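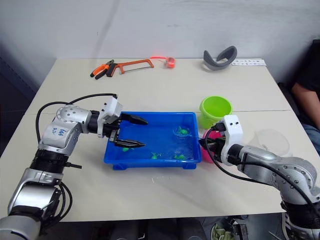 Griet Stevens wrote in the margin of our August draft that a success rate means little in water unless the report says what counts as a failed grasp. Her objection is accepted, and the definitions now come before the results.

4.2 Retrieval from water

The task is to take small floating or submerged toys out of a water-filled tray with two arms. The green figures were used for all trials, in the blue tray. A grasp counts as failed if the fingers close without contact, if the figure slips before clearing the rim, or if the arm stops for more than 10 seconds.

The policy was trained on 3530 teleoperated episodes and tested in 100 trials. It succeeded in 73. Most failures were of the first type: the fingers disturbed the surface on entry and the target drifted while the arm followed its earlier position estimate. Slower entry reduced the drift but lengthened each trial.

Ripples also affected detection. Fatima Sithole relabelled the failed trials and found that the wrist views lost the target more often than the head view. Both arms were left free to choose a figure, so a few trials ended with the two grippers going for the same one. These were scored as failures.

Tests with the tools left on the table are reported in 4.3.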